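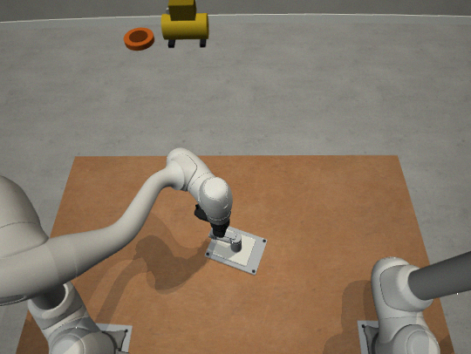
Can a robot learn to turn a lever without a single human showing it how?

Mostly by failing at it, a great many times, in a simulator where failing costs nothing. Lejla Zupan has built her last year on that idea and she has the logs to prove it.

Zupan works at Dimitriou, a small research outfit two floors above a tile showroom in Flullton. Six people, one kettle. The project is called Doment and the paper went up on 10 Sep 2018, a few hours before I got there, which explains the cake. Also explains why half the team looked like they hadn't slept.

The problem sounds dull. A lever on a post, post on a plate. Get the gripper to it, push it round to where you want it. Any kid can do this. For a learning system it's nasty, becuase random motion almost never touches the lever, and if you never touch it you never get a reward, and with no reward there's nothing to learn from. An arm can wave about for days like that.

So you start it close. That's the first half of the trick. Early on, Doment resets each attempt with the fingers right by the lever, practically on it. Any twitch moves something. Once the policy is good from there, the starting point backs off a little. Then a little more. Same idea as teaching someone to putt from two inches.

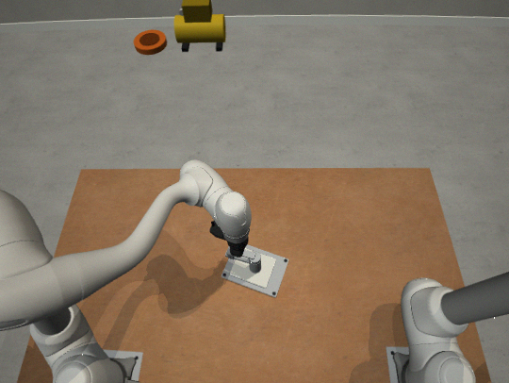
The backing off is where earlier attempts came unstuck, Zupan says. Move the start too fast and the policy forgets what it had. Too slow and you burn a month of compute on stuff it already knows. Doment lets the success rate decide. Above a threshold, back off. Below it, come in again. No hand-set schedule.

"We had a schedule for ages," she says. "I tuned it every evening. It was basically a pet."

The second half came from Ilir Softić, who joined in July from Stestetti, a firm that makes valve fittings, and had never trained a network in his life. What he had done was turn a lot of handles. He looked at the reward and asked why it only cared about the final angle. A fitter feels for the resistance first, he said, then commits. They added a small bonus for steady contact. Small as in you could miss it in the code.

Training time dropped hard. Before the contact bonus, a run needed 600 hours of simulated practice to get reliable. With it, 60. I asked twice. Sixty.

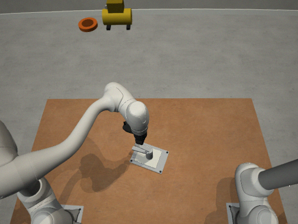

Doment's simulated lever task, with the gripper close to the handle.

And the success rate? 94 percent over the final test set, starting positions the policy had not trained on. Softić pulled up the misses for me, one after another, at double speed. Nearly all the same mistake. Gripper comes in a bit high, skims over the bar, comes back, skims it again. It looks like someone trying to swat a fly politely.

They think it's the approach angle. Or Softić does. Zupan thinks the contact bonus is being gamed in some corner of the workspace, with the policy settling for a touch it likes instead of going for the turn. They argued about this in front of me for a good ten minutes and I don't beleive either one won. There's a rerun queued with the bonus fading out late in training, which should settle it.

What it doesn't show, yet, is anything about real metal. All of this is simulated. Friction in the simulator is one number, and on a real lever it's a mood. Grease, dust, a post that's a hair out of true. Zupan is blunt about it, more blunt than the abstract is. The paper has one paragraph on transfer and she calls it "the paragraph where we shrug."

The plan is to scramble things. Vary friction, vary the weight of the handle, shift the plate and twist it between attempts, so that whatever the policy learns can't lean on one exact setup. Other groups have had good luck with that on grasping. Levers might be harder. Contact goes on longer, so the errors have longer to pile up.
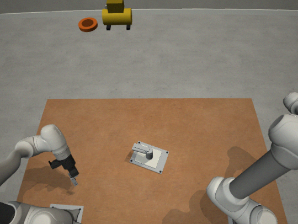 What happens next

Hardware, if the money lands. Stestetti has offered a crate of old fittings, stiff ones included, and Softić wants to start with the worst of the lot. Zupan would like to start with the easiest. You can guess how that meeting went.

There's also a two-arm version on the whiteboard, one arm steadying the plate while the other turns. Just arrows and a question mark for now. Code for the single-arm task is promised "soon," and when I pushed for a date Zupan cut me another slice of cake and went back to check on the rerun.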